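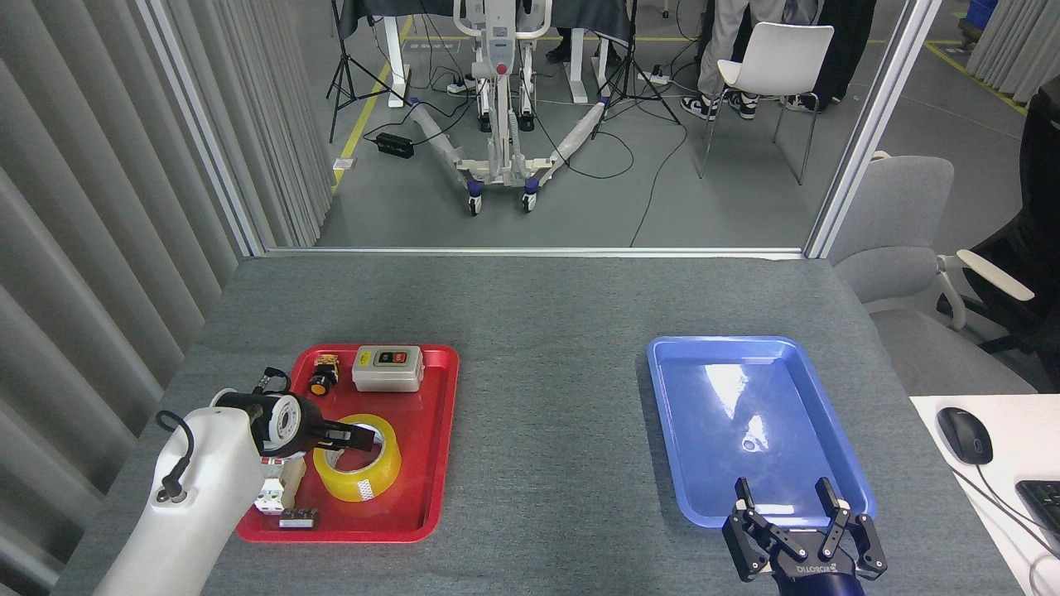

Progress report to Gramby, September 2025
Project: Garkis, shop-floor sorting
From: Hubert Wieser, Werkia

You asked whether the arms can take over parts sorting yet. My answer is no.

We ran 348 pick attempts, moving mixed parts from the red tray to the blue one. Of those, 185 ended with the part where it belonged. Tape rolls went best, as the hollow center gives a finger something to hold. Flat terminal strips went worst, and we gave up on them after 40 tries. Switch boxes did well until we turned them on their sides.

A new hire would clear the same tray without being told how. I would not promise a customer anything on these numbers, and I would ask hard questions of any vendor who does.

Spending is on plan. In October we repeat the runs with 7 part types and no resets by hand. If the strips still fail, I suggest we drop them from the scope.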